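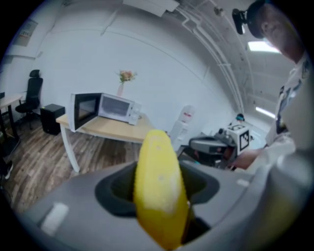
Are paid parkrun-style training plans worth it?

stonebridge_al
Signed up for the Tisport 10k plan in April. Cost me £28 and I've had the same four sessions on repeat ever since, with the odd "easy day" thrown in. My time has dropped by a few seconds. I could have done that by buying lighter socks. Has anyone got real results out of one of these?

mudlark77
Depends what you did before. I went from no running at all to three times a week, and of course I got quicker. Can't say the plan did it. Prikik is the same thing in a different colour, by the way – the week six session is word for word identical.

hilly_bit
Disagree with both of you. I paid for Tisport last year and stuck to every session, and took 112 seconds off my 10k. You're paying to be told what to do on a wet evening when you'd rather not think about it.
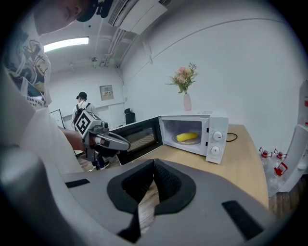

tenpastsix
112 seconds over how long, though? And on the same course? My club route round Zovska has a downhill finish and everyone "improves" there.

hilly_bit
Same course, flat, both times in still weather. Believe what you like.

mudlark77
One runner, two races. The Tisport page says 274 people finished the plan but not how many started it. I'd want that number before handing over any money.

stonebridge_al
Good point, I hadn't noticed that. I've asked for a refund and will report back. Not holding my breath.

tenpastsix
Read the small print first. Mine had a 14-day limit.

Contact us | Copyright 2021 | Back to top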